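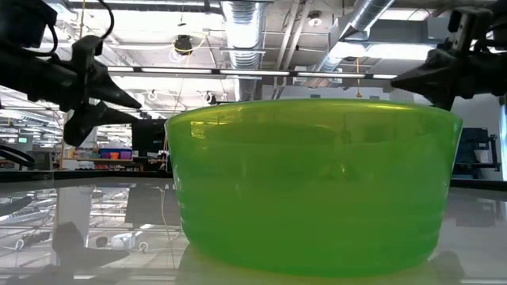

デモ卓の黄緑のボウルと、左右のグリッパー

# Joltosbridge 見学会 開場前安全点検表(コメント付き)

点検日:2019年10月18日
対象:双腕ロボットによるボウル取り扱いデモ(演目名「Gemau」)
区分:○=適合 △=条件付き ×=開場までに是正

前回3月の見学会の点検表を下敷きにした。前回の表は全項目○で、コメント欄は「特になし」が上から下まで並んでいる。筆跡がだんだん速くなっていくのが読み取れるので、今回はコメントの記入を必須とした。

## 1. 見学者の動線

- [x] **出入口の表示** ○
 2か所とも表示あり。片方は「出口」、もう片方は「出口ではありません」と読める古い札が残っていたので外した。
- [x] **立入線から作業台までの距離** ○
 案内員用の図面と照合した。線の内側に入ってよいのは操作担当のみ。前回、線の内側で記念撮影が行われたことは議事録に残っている。撮影者の所属は残っていない。
- [ ] **床のケーブル** ×
 作業台の左奥、黄色いケーブルが床の上を通っている。カバーをかけること。電気工事はGundikの担当だが、カバーをかけるだけなら工事ではない。依頼書を書くより早い。
- [x] **消火器** ○
 作業台から3200 mm。前に立て看板を置かないこと。看板には「消火器の場所を確認しましょう」と書いてある。
- [ ] **案内放送** △
 音量は適正。開始の挨拶が長く、見学者が座る場所を探し始める。短縮版を使うこと。

## 2. 作業台まわり

- [x] **台上の整理** ○
 演目に使うボウル以外は載せない。工具、マグカップ、名刺の束は不可。名刺の束は実績がある。
- [x] **ボウルの欠け・ひび** ○
 指でふちを一周して確認。樹脂でも割れれば切れる。見学者への貸し出し用は別に用意した。
- [ ] **台面の反射** △
 天板に天井の照明が映り込む。安全上の支障はないが、前列から見るとまぶしい。案内員は「まぶしかったら一歩ずれてください」と言うこと。ずれる方向は立入線と反対側。ここは省略しない。
- [x] **天井からの落下物** ○
 配管と吊り具を目視。ぐらつきの報告なし。見上げながら歩いた点検者が柱に軽く当たった。ヒヤリハット一件として計上済み。

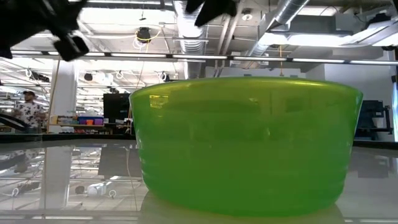 見学者がボウルを手で台に置くことはできますか。

アームの電源を切り、操作担当が合図を出したあとに限って置けます。

## 3. ロボット本体

- [x] **アーム取付部のゆるみ** ○
 2本とも手で揺すって確認。締結ボルトの合いマークにずれなし。
- [x] **指先の状態** ○
 グリッパーの先端は細い。動作中に限らず、人の顔の高さに来る姿勢で止めたままにしないこと。待機姿勢は手順書のとおり。手順書の待機姿勢の図は上下逆に印刷されているので、文章のほうに従う。
- [ ] **速度制限** △
 制御ソフトEssienの設定を「見学」に切り替えて確認した。再起動すると「通常」に戻る。戻ったことを知らせる表示は出ない。再起動のたびに設定画面を開き、操作担当が声に出して読み上げる。恥ずかしがらないこと。
- [x] **配線の引き回し** ○
 アームを全可動域で動かし、引っかかりなし。台の下の束に足を入れないこと。椅子のキャスターも同じ扱いとする。
- [x] **把持に失敗した場合の対応** ○
 落としたボウルを拾うのは停止後。反射的に手が出る人ほど親切な人なので、叱らずに止める。
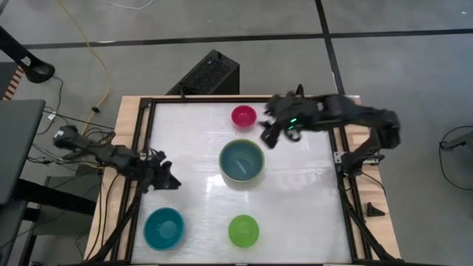

## 立入線の内側に誰かが入ったら、デモはどうなりますか。

操作担当がその場で非常停止を押し、全員が線の外に出てから最初の動作に戻して再開します。

## 4. 停止と復帰

- [x] **非常停止ボタンの位置** ○
 操作席の椅子から700 mm。腰を浮かせずに押せる。前回は椅子を後ろに引いたまま試し、届かないことを全員で見学した。
- [x] **非常停止の動作** ○
 動作中に押して停止を確認。押す役は毎回替える。押したことのない人は、本番で許可を求めて周りを見る。
- [ ] **復帰手順の掲示** △
 掲示はある。ただし文字が小さく、読むには立入線の内側に入る必要がある。大きい版を操作席に貼り直すこと。
- [x] **停電時の姿勢保持** ○
 ブレーキの効きを確認。把持中のボウルは落ちるものとして扱う。

## 5. 説明要員

- [x] **説明と操作の兼任** ○
 兼任なし。質問に答えながら操作すると、どちらかが雑になる。前回は両方だった。
- [ ] **想定質問集** △
 「人間がやったほうが速くないですか」への回答が空欄のまま。事実として速いことが多いので、速いと答えてよい。そのうえで、今日見せたいのは両側から同じ物に手を伸ばすときの動きの合わせ方だと続ける。
- [x] **子ども連れへの対応** ○
 前列に案内し、保護者を隣に。台に手をつかせない。保護者にもつかせない。
- [x] **写真撮影** ○
 フラッシュなしで可。自撮り棒は立入線の向こうに出るため不可。「ロボットより長い」という抗議は受理しない。

## 是正事項の控え

| 項目 | 処置 | 期限 |
|---|---|---|
| 床のケーブル | カバー設置 | 開場前 |
| 復帰手順の掲示 | 拡大版を操作席へ | 開場前 |
| Essienの速度設定 | 再起動ごとに読み上げ | 当日中継続 |
| 想定質問集 | 空欄を埋める | 朝礼まで |
| 待機姿勢の図 | 正しい向きで再印刷 | 次回まで |

×が残っている間は開場しない。受付に列ができていても同じ。△は案内員全員に口頭で伝え、伝えた時刻を裏面に書く。裏面は前回の昼食の注文で埋まっているため、新しい用紙を綴じておいた。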